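Chapter 3
Sentencing in the Lower Courts

Most criminal cases begin and end in a lower court. The hearing is short, the facts are often agreed, and the main question is what the sentence should be. This chapter follows one such case from the first hearing to the final order.

Lautaro Quezada was stopped on the Pondton road one evening in March. He had been driving at 60 in a 50 limit, and his insurance had run out. He admitted both offences at his first hearing.
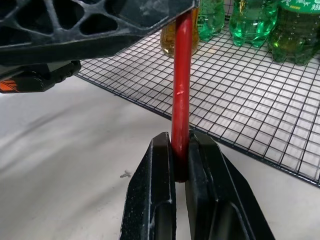
A plea of guilty does not end the work of the court. The prosecutor, Brigitta Strebel, had to set out the facts briefly and hand up his driving record. His solicitor, Gion Hollenstein, then spoke in mitigation – that is, he gave the reasons for a lighter sentence. He told the court that Quezada had a steady job in Nandale and no earlier convictions.

The bench fined him and ordered him to pay costs, 931 in all. It also put points on his licence. We shall return to each of these orders, and to the order in which a court should consider them.

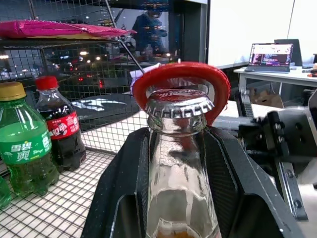

Fig. 3 Glass bottle with crown cap and red ring-shaped opener

Before reading on, note the difference between a fine and costs. A fine is a punishment. Costs go towards the expense of bringing the case, and the court must look at the defendant's means before it sets either sum.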